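Okay, slide two. Hi everyone, I'm Hilkka, and I look after the gripper cell in the simulator at Ranville. Before any run I do the boring stuff first – load the cell, open the fingers, check that both tips lean in evenly.

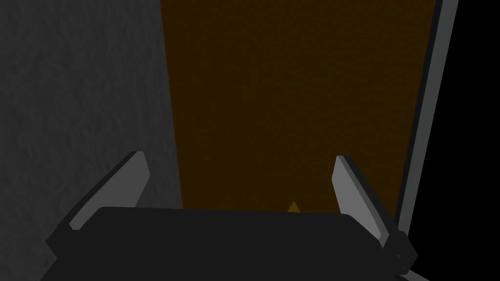 Finger pads are where I lose most of my time! We had 39 bad grasps in October, and 30 of them went away when I reset the finger offset and the contact friction (Kyung-tae spotted that one, thank you). So now I do it every time I reload the model, then run 4 slow open-and-close cycles.

Next slide. After that I bring in the small stuff, keys and pencils, and watch for gaps at the pads – pause here, ask who has had a fob slip.

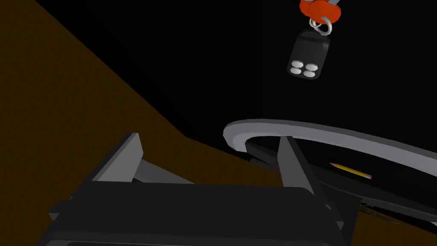 Gripper with fingers apart, key fob above, pencil in the dish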